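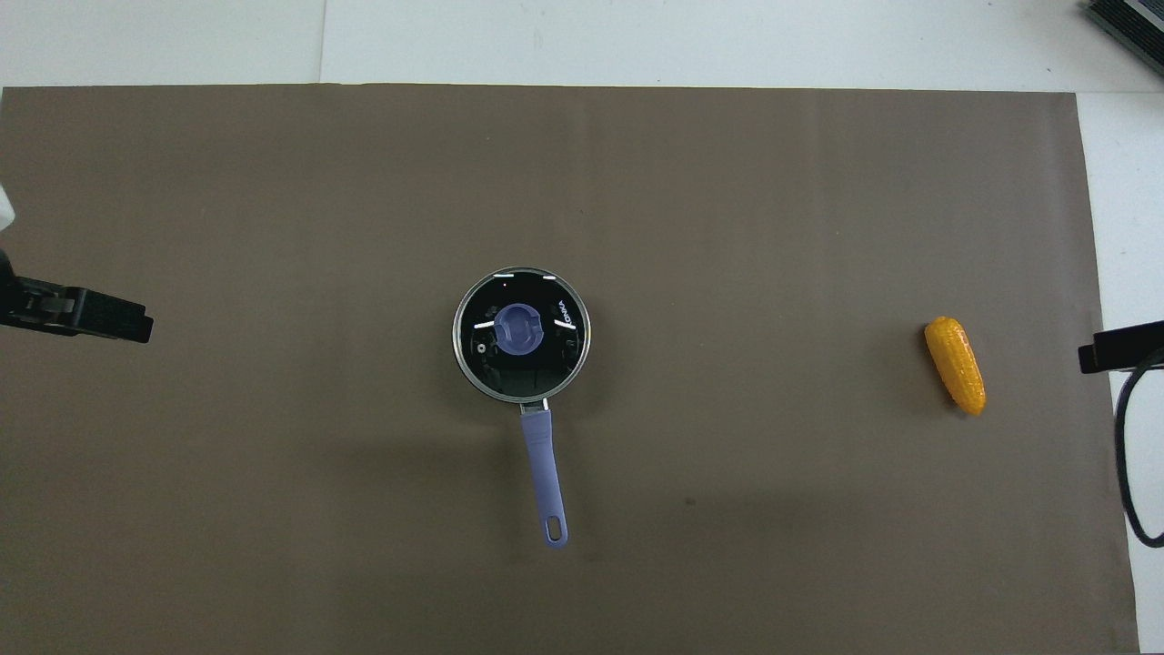

Brundeck, 10. Mai 2023

Tag der offenen Tür bei Zukbridge: Topf-Vorführung mit Schulklasse, was muss ich wissen?

eilig_in_brundeck

Hallo zusammen, muss schnell gehen, sitze schon im Bus. War heute zum Vorab-Besuch bei Zukbridge, weil ich mit einer Gruppe (11 Kinder, vierte Klasse) zum Tag der offenen Tür will. Gezeigt wird der Tisch mit den zwei Greifern. Kleiner Topf mit Glasdeckel und lila Stiel, rechts davon ein Spielzeug-Maiskolben. Aufgabe laut Aushang: Deckel ab, Mais rein, Deckel drauf. Klingt simpel. Bei meinem Besuch hat es beim Deckel viermal nicht geklappt, dann musste ich los.

Jetzt meine Fragen. Ist das normal oder hatten die einen schlechten Tag? Liegt es am Glas? Der Deckel ist fast schwarz und spiegelt ziemlich. Und wie lange halten Kinder da durch, wenn dauernd nichts passiert? Vor Ort war keiner zum Fragen frei. Dürfen die Kinder selber den Mais hinlegen? Danke schonmal, auch für halbe Antworten.

werkbank69

War im Dezember mit einem Verein da, anderer Tisch, aber gleiche Sorte Aufgabe. Fehlversuche sind normal, würd ich den Kindern vorher sagen. Sonst denken alle, das Ding ist kaputt.

Zum Deckel: Glas ist für Kameras unangenehm, Lichtreflexe wandern mit, wenn sich die Kamera bewegt. Bei dir sind ja auch weiße Striche am Rand zu sehen. Ob es daran lag, kann dir von hier keiner sagen. Kann genauso der Knauf sein, der ist rund und klein, wenn der Greifer schief ansetzt rutscht er halt ab. Frag am Stand nach, ob sie das Licht über dem Tisch verändern können, das ging bei uns ohne Diskussion.

Ablauf bei uns: Gruppe hinter die Linie, kurze Einweisung, dann Durchläufe. Nach 48 Minuten waren wir durch, das war zu lang. Nimm die Hälfte und geh danach raus auf den Hof. Mais hinlegen durften wir, aber nur wenn die Arme gestoppt waren und jemand vom Stand das ok gegeben hat. Nie einfach reingreifen, auch nicht bei Pause!! Lass die Kinder vorher tippen, ob der Deckel diesmal hochgeht. Hat bei uns besser funktioniert als jede Erklärung.

Anmeldung für Gruppen unbedingt schriftlich, telefonisch ist unsere damals verschütt gegangen.

Clekham_Pendler

Mais ist doch viel leichter als der Deckel, sollen sie halt damit anfangen. Parken übrigens schwierig, Bus 69 hält fast vor der Tür.

eilig_in_brundeck

Super, danke euch. Schriftlich angemeldet, Licht frag ich an. Das mit dem Tippen mach ich, hab schon Zettel geschnitten. Bus passt auch. Falls noch wer weiß, ob man drinnen essen darf, bitte dazuschreiben, auf der Seite steht ncihts.

Zuletzt aktualisiert: vor 4 Tagen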